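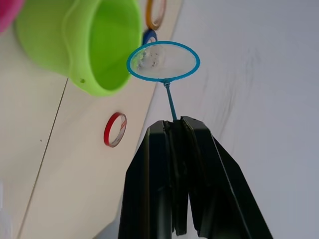
Most families I know keep too many small plastic toys, and we keep them for the wrong reason. They were cheap, so throwing them out feels petty, and storing them feels free. It isn't free. I spent part of January emptying the toy shelf in our back hall, and most of what came off it was like the little blue wand with the oval loop and the green container lying on its side next to it: bright, light, and no trouble at all until there are 29 of them.

My view is that a small toy should have to earn its place the same way a chair does. If a child reached for it in the last season, it stays. If it needs cleaning before anyone would want to use it, clean it that day or let it go. The whitish clumps on a loop like that one will still be there in March if you put it back on the shelf.

Verena Lehner, who lives across the street, disagrees with me. She says children need odds and ends, and that a bucket and a wand will outlast any 100 dollar playset. She is right about the bucket. A plain container can be a hat, a drum or a place to keep snails. I kept 4 of ours.

But she also has a garage she can't park in. I would take fewer things, kept where a child can reach them, over a full shelf that only an adult can sort through.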